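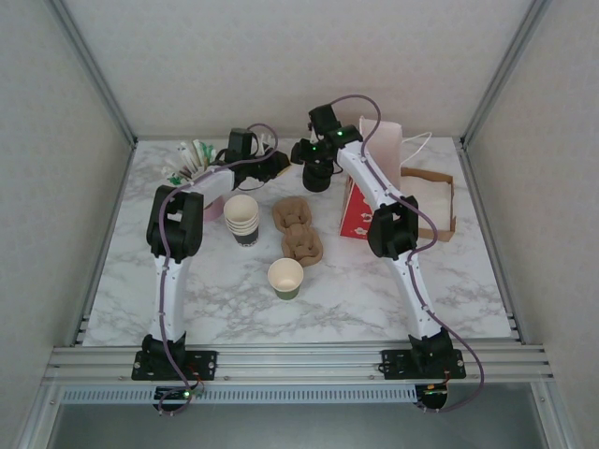
Asunto: Re: [clusau-usuarios] Orden alfabético incorrecto tras importar desde Stumness

Hola:

He podido reproducir el problema con la exportación de prueba del fondo Fosden. La intercalación de la base de datos está bien configurada y no hace falta tocarla. El fallo está en los datos de entrada: Stumness escribe los nombres en forma descompuesta (NFD) cuando el registro se creó con el cliente de escritorio, y en forma compuesta (NFC) cuando se creó desde la web. Clusau 6 guarda lo que recibe sin normalizar.

El caso más visible es la imprenta Ó Briain. En pantalla las dos variantes son idénticas, pero en una la primera letra es U+00D3 y en la otra es U+004F seguida de U+0301. El índice de encabezamientos compara bytes antes de aplicar la tabla de ordenación, así que crea dos entradas de autoridad y reparte los registros entre ambas. La entrada descompuesta se ordena por la O sin tilde; la compuesta acaba después de la Z.

De los 3108 registros de la exportación, 19 tienen el encabezamiento principal en NFD. Otros 11 lo tienen bien pero arrastran la forma descompuesta en las notas, donde no afecta al orden aunque sí a la búsqueda por frase exacta.

El procedimiento que he seguido:

1. Exportar de nuevo desde Stumness en UTF-8 sin BOM. Con BOM, el importador trata el primer campo de la primera línea como desconocido y lo descarta sin aviso.
2. Pasar el fichero por uconv -x any-nfc.
3. Comparar el número de líneas antes y después. Debe coincidir.
4. Vaciar la tabla de autoridades, no solo el índice. Si se vacía únicamente el índice, la reconstrucción vuelve a leer las entradas duplicadas.
5. Importar y reconstruir el índice con la opción de autoridades activada.

Conviene no usar NFKC. Sustituye los ordinales volados (1.ª, 2.º) por letras normales y convierte las ligaduras de las transcripciones, y eso ya no se puede deshacer a partir del fichero resultante. 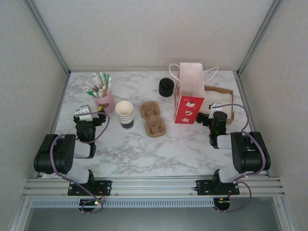
Un suscriptor escribió el 23 de septiembre de 2018:

Tras importar el fondo Fosden me aparecen dos entradas para Ó Briain en el listado de impresores, una en su sitio y otra al final del alfabeto. He cambiado la intercalación de utf8_general_ci a utf8_spanish_ci y he reconstruido el índice dos veces, con el mismo resultado. Si edito a mano uno de los registros de la entrada del final y vuelvo a teclear el nombre, sigue en el mismo lugar. ¿Puede ser la tabla de ordenación que trae Clusau? Y una segunda pregunta: ¿hay manera de fusionar las dos entradas desde la interfaz, sin reimportar?

(fin del mensaje citado)

A la primera pregunta: no. Al volver a teclear el nombre se obtiene otra vez la forma compuesta, que es la que va al final, y por eso no se aprecia ningún cambio. Habría que editar un registro de la otra entrada para verlo moverse.

A la segunda: la función de fusionar encabezamientos existe, pero rechaza la operación si los dos textos se muestran igual, porque los considera el mismo registro abierto dos veces. Se puede esquivar añadiendo un asterisco a uno de ellos, fusionando y quitando después el asterisco. Para un solo impresor es aceptable; para el fondo completo es más rápido reimportar.

Queda pendiente la posición de la Ó compuesta después de la Z. Aun con todos los datos en NFC, el índice debería ordenarla junto a la O. La tabla de Clusau admite una línea de equivalencias en collate.conf:

Ó = O
ó = o

Tras modificarla hay que reiniciar el servicio y reconstruir el índice. En mi instalación, Ó Briain queda entonces dentro de la O, en una sola entrada.

He abierto una incidencia para que el importador normalice a NFC por defecto. Si alguien tiene exportaciones de Stumness anteriores a diciembre, me interesa saber si presentan la misma mezcla; basta con las primeras líneas del fichero, comprimidas para que el correo no altere la codificación.

Un saludo.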